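Best way to clear fine debris off a smooth white bench top?

Print this thread | E-mail this thread

Posted by Murdo Mowat

I have a white rectangular work surface set inside a three-sided enclosure, gray walls left and right and a paler one at the back. The top is smooth and wipes down well. The trouble is the seam where the far edge meets the back wall. Dust and small offcuts collect in it, and anything I push toward the back ends up there.

At present I use a pink dustpan with a hand brush, then a damp cloth. The pan has a raised rim, and on this surface the last line of dust slides under the lip however I hold it. A vacuum is possible, but the nearest outlet is shared and I would prefer to keep a hand method for daily use.

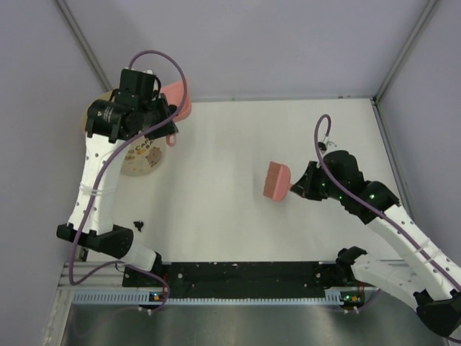 What I need to know

1. Is there a way to stop the dust passing under the lip of the pan?
2. Should the back seam be sealed, and with what?
3. Is a damp cloth enough afterward, or does the surface need a cleaner?

Reply from Ailsa Lindsay

Taking these in order.

The lip. Most molded pans bow upward slightly in the middle. Lay yours on the bench and slide a sheet of paper under the front edge. If it passes freely, dust will too. Lightly sand the edge with 300 grit on a flat block until the paper catches along the full width, then wipe off the residue. A strip of thin rubber along the front also works but needs replacing. For the final line, dampen the front edge of the pan before the last pass.

The seam. Vacuum it out first, wipe with isopropyl alcohol and let it dry. Run a narrow bead of clear neutral-cure silicone, tool it once and leave it 24 hours. Do not seal it if the top has to lift out. In that case use removable tape and change it when the edge starts to curl.

Cleaning. A damp microfiber cloth is enough for dust. For greasy marks, add one drop of dish soap to the water and go over it again with plain water. Avoid scouring pads - they dull a smooth white top and it then holds dirt.

Sweep from the back toward you, never the other way. Also take any small loose pieces off by hand first. I see a black one lying on the surface, and a hard fragment dragged under a brush can leave a scratch.

Reply from Drunel

Just get a vacuum. I have the small Ukora one and haven't touched a brush since July.

Follow-up from Murdo Mowat

Paper test done, and it went straight through in the middle. Sanded as described and it now catches all the way across. The top does lift out, so I will use tape on the seam.

Last updated Mon 26 August

Contact us | Copyright Evano Community Help | Back to top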